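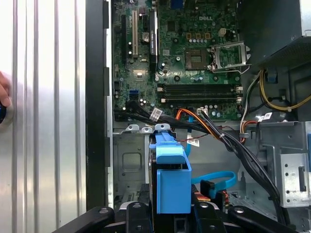 Progress report to the Jornus fund
Project: Computers for the reading rooms of Alcombe and Indarby
2022-01-27
Prepared by: Nerys Meredith, project coordinator

Dear colleagues,

I send you the report for the second half of the grant period.

Reading rooms
The room in Alcombe is open five afternoons per week. We have there 18 desktop computers, all second-hand and all connected to the library network. In Indarby the opening was delayed by the electrical inspection, which we passed only at the second visit. The furniture is now in place, and the first evening class is planned for April.

Lessons
The beginner course has four parts: keyboard and mouse, e-mail, forms of the city office, and safe passwords. The third part was the most requested, so we made it longer by two lessons. The course booklet was printed by Cervantes in 1000 copies. The page about bank letters contains a wrong telephone number and we correct it with a sticker.

Money
From the equipment line, 3000 dollars are not yet spent. I ask for your permission to move this sum to the heating of the Indarby room, where the costs went up more than we expected. The old memory modules and power supplies were bought in one order, and the invoice is in Annex B.

Next steps
We need a second teacher for Indarby, two evenings per week. We also wish to lend 50 headphones to the students of the language course. Please send your answer about the heating before the end of April.

With kind regards,
Nerys Meredith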